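SPORT MANAGEMENT: COMBAT SPORTS UNIT
Week 6 handout: Promoters, contracts and the comeback fight
Prepared by Tanveer Rajput

Read this before the tutorial and bring your copy of the Hetwood case. The case is in the unit reader, straight after the chapter on sanctioning.

1. Who does what

A professional boxing show involves more parties than most students expect. The promoter puts up the money, hires the venue, sells the broadcast rights and pays the purses. The manager works for the boxer and takes a percentage. The matchmaker finds opponents and is usually employed by the promoter. The trainer is paid by the boxer, normally out of the purse. A licensing body approves the bout, appoints the referee and judges, and can refuse a match it considers unsafe.

Trouble starts when one person fills two of these roles. A manager who is also the promoter is bargaining with himself over the boxer's pay. Some jurisdictions ban this outright, others only ask for it to be declared. Check which rule applies where you intend to work. In Australia the position differs from state to state.

2. The promotional contract

Most agreements between a boxer and a promoter cover the same ground:

- the term, in years or in number of fights
- exclusivity, meaning the boxer can't fight for anyone else during the term
- minimum purses, often rising with each win
- the number of bouts the promoter must offer each year
- what happens after a loss, an injury or a long layoff
- extension options, and who holds them

The last item causes the most disputes. An option held only by the promoter can turn a short deal into a long one. In tutorials, students tend to look at the purse first and leave the options until the end. Do it the other way around.

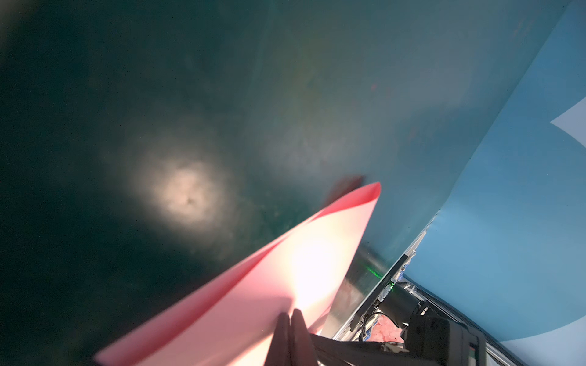
Colour and light on a curved surface.

3. Case: Hetwood and the returning champion

Hetwood is a mid-sized promoter that runs small hall shows. It signed a former title holder who had been out of the ring for two years. The contract was for three fights, with one option in the promoter's favour. The first was a six-rounder against a modest opponent in a hall holding 350. The second was to be a ten-rounder, and the third depended on television interest.

The boxer won the first fight on points. Hetwood then had an offer from a rival promoter, Clastance, to put him on a much bigger card in March at short notice. The purse was good. The trainer wanted eight weeks and was being offered three. The manager favoured taking it.

Work through these points in your groups:

- Who has the final say under the contract extract in the reader?
- What duty, if any, does Hetwood owe the boxer when passing on the offer?
- If he turns it down, can Hetwood count it as a bout offered for the year?

There is a difference of opinion on the third point. My own view is that an offer made with less than the agreed notice should not count, but the extract is badly drafted and you could argue it either way. Marks are given for the argument.

4. Comeback fights in general

A returning boxer with a known name sells tickets early. After that, sales depend on the opponent. Promoters therefore tend to pick a first opponent who is durable, unlikely to win and willing to travel. The boxer gets rounds, the crowd sees its favourite, and the footage can be used to sell the next date.
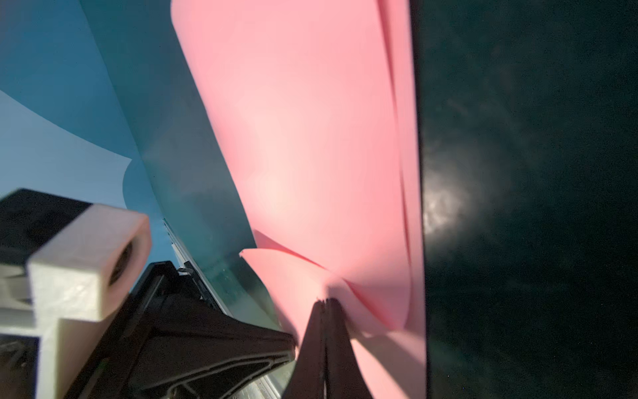 The risk is that everyone involved starts to plan around the third or fourth fight before the first one has taken place. Training camps are shortened, and weight is left until late. Medical clearance is treated as paperwork. Licensing bodies often ask for extra tests after a long absence, and the results can take time to come back. Put the medicals at the front of your schedule, before the venue deposit is due.

Weight deserves its own line in the plan. A boxer who has spent two years away may not belong in his old division. A catchweight bout is a reasonable answer, provided it is agreed in writing along with the penalty for missing it.

5. Purse splits: a worked exercise

The broadcast fee and gate for the Liteck show are set out in the reader. Assume a 50 per cent split of net revenue between the promoter and the two main event boxers together. The manager takes 20 per cent of his boxer's share. The trainer's fee comes out of what is left.

Do the sum twice, first with the costs as listed and then with the undercard purses added to costs. Note how much the boxer's final figure moves. Show your working, and state whether you have included sanctioning fees.
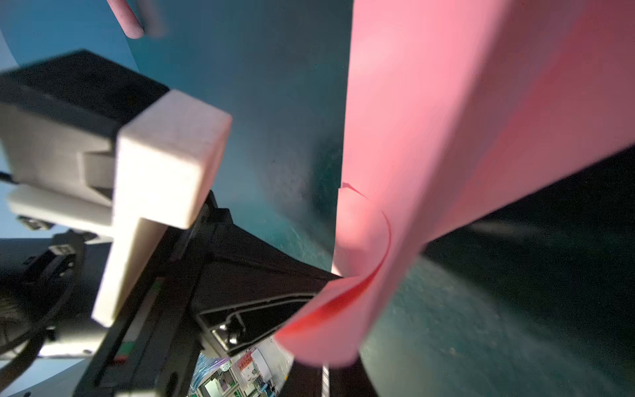 6. For next week

Read the Kwak arbitration summary, which is short, and the chapter on broadcast rights. The Kwak matter deals with a boxer who signed with a second promoter while the first contract was suspended for injury. Pay attention to the dates in the correspondence, as the decision rests on them.

Written answers to the Hetwood questions are due before the lecture. One page is enough. Late work goes to the unit office, not to my mailbox.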